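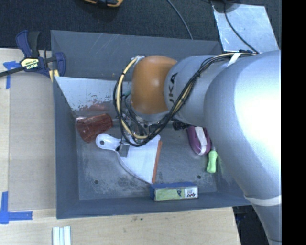 Zirkik九月起在Gastitz开放周转箱共用服务,小商户可按次借箱

新闻稿 可即时发布

Gastitz讯——周转箱共用平台Zirkik今日宣布,九月起向Gastitz全城小商户开放借箱。面包房、菜贩、花店、旧书店、修鞋铺,都可以。不用买箱,不用签长约,按次借,用完还到任一网点。

试运行已经结束。期间登记在册的周转箱共3,326只,参与商户四十家左右,多数做食品批发和零售,也有几家印刷和五金。正式开放后原有商户自动转入,账号不变,押金不重复收。

为什么做这件事

Gastitz老城的送货,一向靠纸箱。早上送来,中午拆开压扁,傍晚堆在后巷等回收车。下雨天最麻烦,纸箱一泡就烂,清运的人拖不动,店主也嫌脏。塑料箱当然早就有,可是各家各用各的,尺寸不一,送出去常常收不回来。批发商说是零售商没还,零售商说司机拿走了,司机说放在门口了。最后谁也说不清,再买一批新的。

Zirkik的办法不复杂:统一规格,统一清洗,统一记账。箱子跟着货走,责任跟着扫码走。谁扫进,谁负责,扫出以后责任转给下一家。

“我们一开始想得太细了,”Zirkik运营负责人Miloslav Skála说,“想给每家店设计一套流程。后来发现店主早上根本没空看手机,手上都是面粉。所以现在就一个动作,扫一下,放下,走人。”

怎么借,怎么还

注册:在Zirkik网站填店名、地址、联系人,上传营业登记。审核通过后发一张店铺码,打印出来贴在收货处。没有打印机的可到网点领取。

借箱:提前一晚下单,次日清晨随供货商的车送到。临时要用,可自行到网点取,以现场库存为准。

还箱:倒空即可,不必清洗。贴纸、胶带请撕掉。肉类和水产用过的箱子请单独摞放,不要和干货箱混在一起,清洗时走另一条线。

破损:正常磨损不收费。裂到底、缺把手、被切割过的,按折旧价赔。价目表在网点墙上和网站上都有。

丢失:超过约定归还期仍未扫码的,系统先发提醒,再打电话,之后才从押金里扣。找到了随时可以还,扣款原路退回。

网点设在哪里

全城目前设两个网点。一个在北面批发市场的旧卸货区,由仓储公司Rotier提供场地,清晨五点开门,方便赶早市的商户。另一个在火车站货场旁边,Khoury货运行院内,开到晚上八点。两处都有雨棚,小货车能直接倒进去,大车请从侧门进,正门限高。

老城步行区内暂不设点。原因是卸货时段太短,车停不住。平台正在和几条街的商户商量,看能不能借用后院,放一个只收不发的小点。有消息另行公布。

清洗由Rotier负责。热水冲洗,沥干,逐只目视检查,再入库。清洗记录按批次保存,食品商户如遇卫生检查需要,可在账号里自行下载,不必来电索取。

两种规格

首批只提供两种规格。浅箱装面包、糕点、花材,深箱装蔬菜、罐头、书本。两种底面尺寸相同,可以互相叠放,空箱也能套叠,省地方。试运行里有商户问能不能做带盖的,能做,但盖子丢得比箱子快,暂不列入。

也有花店反映深箱太深,矮枝的花看不见,容易压坏。这个意见收到了,现阶段建议花店用浅箱,长枝另用桶。

箱子统一编号,编号在短边。请不要用油漆笔涂改,也不要贴自家店标盖住编号,盖住就扫不出来,清洗时还得刮。确实需要标记货品的,箱身一侧留有插卡槽,普通纸卡就行。

费用

按次计费,浅箱和深箱同价。试运行期间的优惠价延续到年底,明年起是否调整,届时提前一个月通知。押金按店铺规模分档,具体档位见网站。退出服务时押金全额退,前提是账上没有未还的箱子。

社会团体、学校食堂、街区市集可以申请免押。需要一份盖章说明,写清用途和归还日期。搬家不在服务范围内,试运行时已经有不少人来问过,这里一并答复:不借。箱子是按送货路线配的,散出去收不回来,早市就缺货。

试运行里的几件事

归还最慢的不是零售店,是餐馆。餐馆厨房喜欢拿箱子当储物架,土豆倒出来,箱子留下放锅铲。Skála说他自己去过几家,老板很客气,请他喝咖啡,箱子还是没还。后来平台改了规则,餐馆可以按月长借,费用另算,这一块的纠纷就少了很多。

还有一件是冬天的事。北面网点地面结冰,箱子摞高了会滑。现在摞放高度有限制,地上画了线,请各位司机配和。赶时间也请别超线。

面包房的意见最多,也最有用。比如送货单原来夹在箱子里面,沾油,看不清,现在改插在外侧卡槽。又比如归还时间,原定下午收,面包房下午正好在和面没人,改成上午送货时顺手带走空箱,司机少跑一趟。

“有位老板娘把意见写在面包纸袋上,一条一条的,托司机带回来,”Skála说,“那个袋子还在办公室,大部分都照改了。”

关于合作方

Rotier经营Gastitz北面批发市场的仓储场地,此次负责清洗、入库和北网点日常管理。

Khoury货运行承担城内配送,清晨班次与供货商车辆衔接,傍晚班次回收空箱。Khoury的司机都接受过扫码培训,商户遇到扫不出的情况,可以直接请司机代扫。

Zirkik总部设在Gastitz,从事共用包装的调度和结算。团队不大,电话有时占线,请多打一次或留言。

接下来

九月开放首周,两个网点均有工作人员现场办理注册,带营业登记和一份身份证明即可。已在网上提交过的不用再来,审核结果会发到信箱,请留意垃圾邮件夹。

供货商如希望把现有自有箱并入共用系统,可先来电谈。旧箱需符合规格,不符合的平台不收,但可以代为联系回收。

城南几个街区的商户问过何时能送到。目前的配送路线到河边为止,河对岸要等Khoury的新班次排定。现在可先登记意向,登记人数够了会优先安排。

媒体采访及图片需求,请联系Zirkik新闻联络处,上午时段较易接通。采访网点请提前约,早市时段车多,现场不便停留太久。商户咨询请走客服,不要打新闻联络处的电话,转来转去反而耽误时间。

附:常被问到的

没有智能手机能不能用?能。店铺码贴好,由司机扫。

一家有几个店面怎么办?每个店面一张码,账单可以合并。

箱子里发现别家的东西?拍照发客服,东西先留着,一般当天有人来取。

节假日还箱吗?网点休息日前会发通知,休息期间不计入归还期限,不会因此扣押金的。

能不能转借给隔壁?可以,但要双方都扫。只口头说一声的,账还是算在原来那家头上。

(完)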